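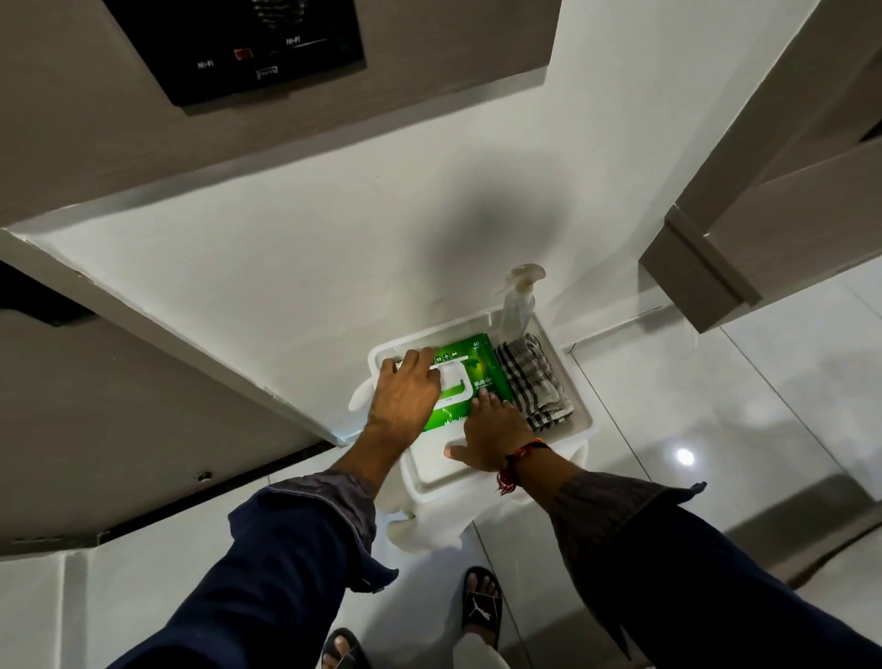
가르카리 객실운영팀에서 자동화 장비 구매와 예산을 함께 짜 주실 분을 찾습니다

안녕하세요, 가르카리 객실운영팀의 차주원입니다. 저희는 장기 투숙 손님을 위한 생활형 숙소를 운영하고 있고, 지금 관리하는 객실은 모두 452실입니다. 한 달을 계시는 분도 있고 계절을 두 번 넘기고 가시는 분도 있어서, 저희 객실에는 호텔 방보다는 살림집에 가까운 자잘한 물건이 참 많습니다. 물티슈, 펌프 용기, 접어 둔 행주, 여분의 비닐봉지, 리모컨, 충전기 같은 것들이지요. 이 물건들을 제자리에 놓고, 빠진 것을 채우고, 손님이 쓰시던 것은 손님이 쓰시던 모양대로 두는 일이 객실 정리의 절반은 됩니다.

그 일의 일부를 내년부터 로봇에게 맡겨 보려고 합니다. 바닥 청소 로봇은 벌써 몇 해째 잘 쓰고 있고 복도 배송 로봇도 두 건물에서 다니고 있는데, 이번에는 선반과 트레이 위의 작은 물건을 집고 옮기고 정돈하는 팔 달린 장비를 검토합니다. 무엇을 몇 대 살지, 사는 게 나은지 빌리는 게 나은지, 첫해에 얼마를 쓰고 이듬해에 얼마를 남겨 둘지를 처음부터 같이 고민해 주실 분을 한 분 모십니다. 저희 팀이 손은 빠른데 표 만드는 데는 영 소질이 없어서, 오시면 정말 반가워할 거예요.

하실 일

우선은 객실 정리 업무를 장비의 눈높이로 다시 적는 일입니다. 지금 저희가 가진 업무 목록은 사람이 사람에게 넘겨주던 것이라 "트레이 정돈"이라고 네 글자만 적혀 있는 식입니다. 장비를 고르려면 이 네 글자가 꽤 길어져야 합니다. 말랑한 포장은 어느 정도 힘으로 잡아야 찌그러지지 않는지, 투명한 플라스틱 병을 센서가 제대로 알아보는지, 얕은 트레이 테두리에 그리퍼가 걸리지 않는지, 체크무늬 천처럼 모양이 매번 달라지는 것은 누가 접는지(아마 당분간은 사람이 접을 것 같습니다) 같은 질문을 하나씩 적어 주시면 됩니다. 현장 직원들과 객실을 같이 돌면서 쓰시게 되니 책상에만 앉아 계실 일은 적습니다.

그다음은 견적입니다. 현재 이야기를 나누고 있는 공급사는 제넷브리지와 넬로리츠 두 곳이고, 더 좋은 곳을 아신다면 얼마든지 목록에 올려 주세요. 두 곳의 견적서가 항목부터 달라서 나란히 놓고 비교하기가 어렵습니다. 한쪽은 본체와 이동 받침대를 묶어서 적고 그리퍼를 따로 적었는데, 다른 쪽은 설치비 안에 교육비가 들어 있고 소프트웨어 사용료는 둘째 해부터 나옵니다. 이것을 같은 양식으로 옮기고, 빠진 항목을 물어보고, 답을 받아서 채우는 일을 맡으시게 됩니다. 전화와 메일이 제법 많습니다.

예산안도 쓰셔야 합니다. 본체 값은 누구나 챙기지만 저희가 배송 로봇을 들일 때 크게 놓쳤던 것은 그 둘레의 돈이었습니다. 충전 자리를 만드느라 린넨실 선반을 뜯었고, 문턱을 낮추는 공사를 했고, 예비 배터리를 나중에 급하게 주문했습니다. 흡착 패드나 손가락 끝 고무 같은 소모품, 보험, 고장 났을 때 대신 쓸 장비, 직원 교육 시간, 그리고 장비가 들어온 첫 몇 달 동안 오히려 느려질 작업 속도까지 모두 한 줄씩 들어간 예산안을 보고 싶습니다. 줄이 길어져도 괜찮습니다. 저는 긴 표를 좋아하는 편입니다.

마지막으로 시험 운영 계획을 세웁니다. 801호를 시험용 객실로 비워 두었고, 공급사마다 같은 물건을 같은 조건에서 다루어 보게 할 생각입니다. 시험에 쓸 물건 꾸러미를 고르고, 평가 항목을 정하고, 결과를 구매 검토서에 옮기는 것까지가 이 자리의 몫입니다. 꾸러미는 실제 객실에서 쓰는 물건으로만 꾸려 주세요. 공급사가 가져오는 네모반듯한 상자로는 저희가 궁금한 것을 하나도 알 수가 없더라고요.

참고로 정해진 것과 정해지지 않은 것

저희 비품 대장에는 거의 2000가지 품목이 올라 있습니다. 이걸 모두 로봇이 다루게 할 생각은 없고, 첫해에는 10가지 안쪽으로 시작했으면 합니다. 어느 품목으로 할지는 아직 비어 있습니다. 개인적으로는 물티슈 팩이 좋은 출발점이라고 생각하는데, 로크솔라나 사우추크 님은 펌프 용기를 먼저 하자는 의견이세요. 넘어지면 새기 때문에 사람 손이 제일 자주 간다는 말씀인데, 들어 보면 그 말씀도 맞습니다. 오셔서 의견을 보태 주세요.

구매와 임대 가운데 어느 쪽인지도 정하지 않았습니다. 다만 한 번에 모든 건물에 들이지는 않는다는 것, 그리고 장비 도입을 이유로 객실 직원을 줄이지 않는다는 것은 이미 정했습니다. 이 두 가지는 예산안에서도 전제로 두시면 됩니다. 손님이 객실에 계시는 동안에는 팔 달린 장비를 돌리지 않는다는 것도 같은 전제에 넣어 주세요.

이런 분이면 좋겠습니다

설비나 장비를 실제로 사 본 경험이 있으신 분을 찾습니다. 꼭 로봇이 아니어도 됩니다. 세탁 설비, 주방 기기, 병원 물품 운반 장비, 창고 선반 시스템, 무엇이든 견적을 받고 깎고 들여놓고, 그 뒤에 고장 전화까지 받아 보신 분이라면 충분합니다. 표 계산 프로그램을 편하게 쓰시고, 공급사에 같은 질문을 세 번째 할 때도 상냥하실 수 있으면 더 바랄 것이 없습니다.

숙박이나 청소 현장에서 일해 보신 분도 크게 환영합니다. 예산 문서를 써 본 적이 없어 망설이고 계신다면 우선 연락을 주세요. 문서 쓰는 법은 재무팀의 인드레크 바헤르 님이 곁에서 알려 드립니다. 반대로 로봇은 잘 아는데 객실 정리는 해 본 적이 없는 분도 괜찮고요, 첫 두 주 동안은 솜키앗 옌숙 님과 짝을 지어 객실을 도시게 됩니다. 솜키앗 님은 저희 회사에서 가장 오래 객실을 맡아 오신 분이고, 서랍 하나를 열어 보는 데도 배울 것이 많습니다.

공급사 자료의 상당수가 영어로 되어 있어서 영어 문서를 읽으실 수 있어야 합니다. 말하기는 크게 보지 않습니다. 공학 전공 여부나 학력은 묻지 않습니다.

근무 조건

한 해 계약으로 시작하고, 구매가 마무리된 뒤에는 장비 운영 담당으로 이어 가실 수 있습니다. 이어 갈지는 계약이 끝나기 석 달 전에 서로 이야기합니다. 사무실은 비톨라 건물 이층에 있고 시험용 객실도 같은 건물에 있습니다. 견적서 정리나 예산안 작성처럼 조용히 하실 일이 있는 날은 재택이 가능합니다만, 객실을 도는 날과 시험 운영이 있는 날에는 나오셔야 합니다. 점심은 직원 식당에서 드실 수 있고, 객실을 도실 때 신을 편한 신발과 작업복은 회사에서 드립니다.

급여는 경력에 따라 정하며, 첫 면접 자리에서 저희가 먼저 범위를 말씀드립니다. 시간제 근무를 원하시는 분도 지원해 주세요. 일주일에 사흘까지는 맞춰 볼 수 있습니다.

지원 방법

자유 형식의 이력서 한 부와, 직접 사거나 들여놓아 본 장비 하나에 대한 짧은 글을 보내 주세요. 글은 한 쪽이면 됩니다. 무엇을 왜 골랐는지, 예산에서 무엇을 빠뜨렸는지, 다시 하신다면 어떤 항목을 넣으실지를 편하게 적어 주시면 좋겠습니다. 잘된 구매보다 조금 속상했던 구매 이야기가 저희에게는 더 반갑습니다. 이전 직장의 금액이나 거래처 이름은 가리고 써 주세요.

접수 마감은 10/21/21입니다. 서류를 보내 주신 분께는 결과와 상관없이 모두 답장을 드립니다. 면접은 두 번이고, 첫 번째는 저와 인드레크 님이 함께하는 이야기 자리, 두 번째는 시험용 객실에서 트레이 하나를 같이 정리해 보면서 필요한 장비 항목을 적어 보는 자리입니다. 따로 준비하실 것은 없고 필기구도 저희가 챙겨 둡니다.

서류는 가르카리 홈페이지의 채용 접수란에서 "객실 자동화 장비 기획"을 고르신 뒤 올려 주세요. 접수나 일정에 관한 질문은 인사 담당 라사 사칼라우스카스 님께, 업무 내용에 관한 질문은 저에게 남겨 주시면 됩니다. 접수란 아래쪽의 문의 칸에 받는 사람 이름을 적으시면 그대로 전달됩니다. 객실을 도는 오전에는 답이 조금 늦을 수 있는데, 오후에는 꼭 확인하고 답을 드리겠습니다.

가르카리 객실운영팀 차주원 드림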